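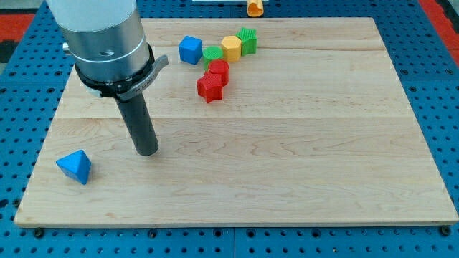 Teaching by demonstration is the business of getting a robot to do a job by doing the job yourself, through the robot, while it keeps a record. You can do it by taking hold of the arm and pushing it about, or you can sit a little way off with a controller and steer it. I've done both for longer than I care to admit, and this article is my attempt to set down what the two methods are, what they're called and where they go wrong. Most of my examples use coloured blocks on a wooden board, because that's what most of us start with. A good set has shapes that ask different things of the person steering. A cube or a hexagon gives you flat sides to line up with, a cylinder doesn't care which way you come at it, and a star is a nuisance from nearly every direction. Push them up close, the way the red and green stars and cylinders are bunched with the yellow hexagon and the blue cube, and reaching one without nudging its neighbour becomes a proper little puzzle. The blue pointed one off by itself near the left-hand side is the sort I'd give a beginner for a first approach, with nothing beside it to knock.

Home | Articles | Robots | Teaching | Tools | Glossary | Search

Names

You'll see this called teaching by demonstration, programming by demonstration, learning from demonstration and imitation learning. People do argue over them. As I use the words, the first two cover any way of showing a robot what to do, even if it only plays the movement back exactly. The last two mean that a program is going to study the examples and work out a general way of behaving, so it can cope when the blocks have moved. A single showing is a demonstration (a "demo" if you're in a hurry, an "episode" if you write the software).

Showing by hand

The proper name is kinaesthetic teaching, which I can spell only because I've had to type it so often. The arm is put into a mode where its motors hold up its own weight and little else, so you can lead it by the wrist as you might lead someone across a dance floor. The joint positions are saved as you go.

It's lovely for beginners. You feel the contact through your own hands, you know at once when you've pushed too hard, and there is hardly anything to learn. The first time I tried it, on an old Shimada arm in the workshop at Erthorpe, I had a usable movement before my tea had cooled!

The trouble is that you're in the way. Your hands and sleeves turn up in all the camera views, and a program that learns from pictures may decide that a sleeve is part of the job. Big arms are tiring too, and stiff in odd places, so people drag them along whatever path is easiest on the shoulders. You can often see it in the recordings — a sort of lazy swoop that no one would have drawn on purpose.

Showing by remote control

Here the person stays clear and sends movements to the arm through something else. That might be a joystick, a pair of hand-held trackers, a six-way puck like the ones used for computer drawing, or a smaller copy of the arm that the big one follows. I spent most of one September with a follower set-up called Climby, which I grew very fond of despite its habit of drifting to the left when I let go.

The great gain is clean pictures, and the great loss is touch. Unless the controller pushes back at you, you're judging contact by eye, and depth is the hard part. New operators nearly always stop too high, wait, then come down in small nervous steps. All that dithering goes into the record along with the useful bits. I usually have people do 14 practice runs that we throw away, and I don't let them watch the clock.

Delay matters as well. A small lag is fine once you're used to it, but a lag that keeps changing is horrible, and I'd sooner stop for the day than collect through it.

What gets recorded

At the least, you want the position of each joint, whatever the tool on the end is doing, and the view from one or more cameras, all stamped with the same clock. Force readings are worth having if the arm can give them. I also keep a plain written note with each batch saying who was steering and what the task was meant to be. I once had to sort out a folder of 3,648 demonstrations from Onovance with no notes at all, and it was the dullest fortnight of my working life.

How many demonstrations

It depends, sorry. For simple playback you need one good one. For a learned pick-and-place task with a handful of blocks I'd want some 400, with the starting positions properly mixed up, and I'd take those over 1,000 that all begin from the same tidy layout. Variety in the people helps too, up to a point. Two operators with opposite habits (one always goes round the left of an obstacle, the other always round the right) can leave a program trying to go through the middle.

Mistakes and whether to keep them

I used to delete every fumble. These days I keep the ones where the operator missed, noticed and put it right, as they show the robot how to get back on track. Runs that were simply abandoned go in a separate folder. Other people I respect throw both away, and their robots work perfectly well, so do as you like.

See also: Force feedback; Pick and place; Playback robots; Teach pendant

27 shares | 6 comments

Contact | Copyright the author | Back to top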